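4. Building and Running the Pair at Home

4.1 The room and the table

The second pair of arms was built and used in the dining room of a rented house in Tetside. The first pair had been put together at Trevaskis, a shared workshop with a proper bench, a drill press and a storeroom full of offcuts, and most of our early faults were found there. We moved the work to a house for two reasons. The workshop closes at 9 pm and we wanted evening sessions, and the recordings made on the bench all had the same grey backdrop and the same overhead tubes. A policy trained on them did poorly as soon as the light came from the side.

The dining table is plain wood with a visible grain. It is slightly too low for the arms as designed, so the base plates were raised on blocks cut at Trevaskis and clamped to the table edge with felt between. We did not screw anything into the table. Clamping was good enough for slow motion, but the bases crept outward over a long session, and the distance between them had to be measured again each evening. A strip of tape on the underside of the table edge gave us a mark to come back to.

Household items were allowed to stay where the people in the house had left them, provided they were out of reach of both arms. In practice this meant the far side of the table was rarely clear, and its contents changed from one evening to the next. Chairs were pushed back but not taken out of the room. The single warm ceiling lamp threw hard shadows of the arms across the wood, and these moved with the arms. We kept it that way for all recordings in the home set.

4.2 The arms

Both arms follow the open Dikitz plans, second revision, with changes at the wrist. The plans call for a one-piece wrist bracket, which is hard to print without supports and which split along the layer lines in two of our first prints. We divided it into a bracket and a separate plate joined with machine screws. This adds a little weight at the worst place, but a broken part can be swapped without taking the motor out.

Cable routing took more time than any other part of the build. On the bench we tied the cables tightly along the links and lost a connector at the elbow within a week. At Tetside the cables were left in open loops at each joint, long enough to let the joint reach both of its stops. The loops look untidy and they do swing into the camera view at times, but no connector has failed since. We suggest that anyone building from the Dikitz plans add slack from the start and worry about looks later.

The grippers are tapered, with wedge-shaped fingers. A narrow tip was needed to get at small items such as a zipper pull, while the flat side of the wedge can be used to push or to hold something down. We tried wider padded fingers as well. They were better on mugs and tins and much worse on cloth, where the pad covered the fold we were trying to pick up.

Power comes from one bench supply per arm. Sharing a single supply caused the right arm to sag whenever the left one lifted quickly. The fault looked like a control problem and we spent most of December treating it as one. Separate supplies cured it.

4.3 Control and recording

Each arm is driven by a smaller leader arm moved by hand. Jesura, the software we use for mapping and logging, reads the leader joints, applies a scale and an offset for each joint, and writes commands and camera images to the same log. The offsets have to be set again whenever a gripper is changed. We at first stored them in a file on the laptop, and a session was lost when the wrong file was loaded. They are now written into the header of each log, so a recording can be replayed without anything else.

One person sat at the leaders and a second person laid out the table between episodes. The second person also pressed the stop switch when needed. With soft items this happened more than we had expected, mostly when a finger caught in a loop of cloth and the operator kept pulling. Jesura can be set to stop on a motor current limit, but a limit low enough to save the cloth also stopped the arm during ordinary pressing. We left the limit high and relied on the switch.

4.4 Soft items

The full home set has 1,351 episodes, covering tins, cups, cutlery, folded cloth and soft bags. The zippered pouch in Figure 3 accounts for 171 of them. It was added late, after the operators complained that everything else on the list could be done with one arm.

The pouch suits a two-arm setup. It is light enough to slide when touched at one end, so a single gripper going for the zipper tends to push the whole bag away. One arm has to steady it while the other works. Which arm does which was left to the operator, and both arrangements are found in the logs. A snakeskin print in pale purple also gives the camera a good deal of fine texture, which helped when we tracked how the surface moved under the fingers.

For pouch episodes the area in front of the arms was deliberately left cluttered. Sheets of paper and pieces of cloth were put down before the pouch was placed, and the pouch was then set wherever it would lie, flat or tilted. Paper slides on the wood and carries the pouch with it. Cloth does the reverse: it grips, and it bunches up when pushed, so that one end of the pouch may sit higher than the other. An approach height that works on bare wood is then wrong at one end. We did not correct for this in software. The operators adjusted by eye, and the adjustment is in the data.

Contact was not always made with the tips. Operators often used the side or the end of a finger to press on the fabric without closing the jaws. We had first labelled such contacts as failed grasps, and an early version of the training set left them out. Policies trained on that version closed the jaws at every touch and pinched the paper as often as the pouch. After we relabelled them as holding contacts, this became far less common.
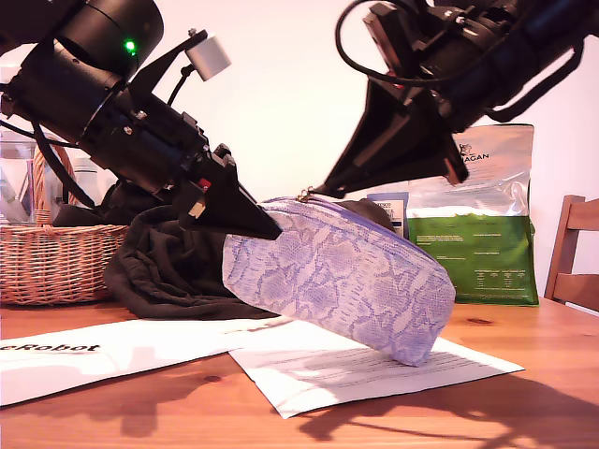
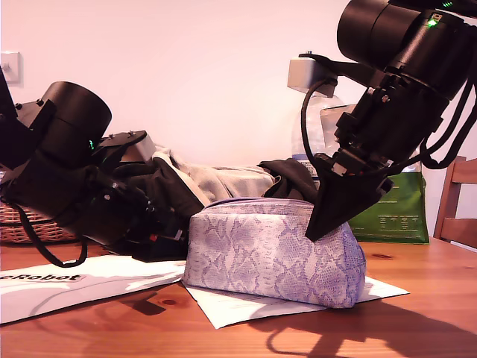
Figure 3. Two-arm work on the zippered pouch, home table, Tetside, with paper and cloth on the work area. In the first picture the tip of the right gripper is just above the zipper; in the second the right finger rests on the fabric.

4.5 Episodes left out

Of the 171 pouch episodes, 41 were left out of training. The largest group had a camera fault: the image stream froze while the joint log went on, and the two could not be lined up afterward. We traced this to a loose plug at the hub and glued a small printed collar around it. The next group was stopped by hand for the reason given in Section 4.3. The remainder were cases in which the second person reached into the work area before the log had closed.

We did not leave out episodes merely for being slow or clumsy. Some contain long stretches in which an arm hangs near the pouch while the operator makes up their mind. These pauses can be trimmed by anyone using the logs, but a simple speed threshold should be used with care. A finger pressing steadily on the pouch also has almost no joint speed, and our first trimming script cut out a good part of the holding contacts along with the idle time. The version supplied with the logs trims only where both arms are still and the motor current in both is low.

4.6 Limits of the home setup

The base positions are less repeatable than on a fixed bench. Where the two bases had crept during a session, the measured distance at the end is given in the log header together with the distance at the start, but we have no record of when in the session the movement took place. Work that depends on accurate arm-to-arm geometry should use the Trevaskis recordings.

Light was kept to the one lamp, but curtains were not. Early evening sessions have some daylight in them and later ones have none, and the start time in each header is the only guide to which is which.

Finally, the printed parts wear. The finger ends had rounded noticeably by the time the pouch episodes began, and we replaced the right pair partway through. The new fingers are the same shape, but they bite into cloth more readily than the worn ones did. The change is flagged in the headers, and we kept the worn pair so that the two can be compared on the bench — this has not yet been done.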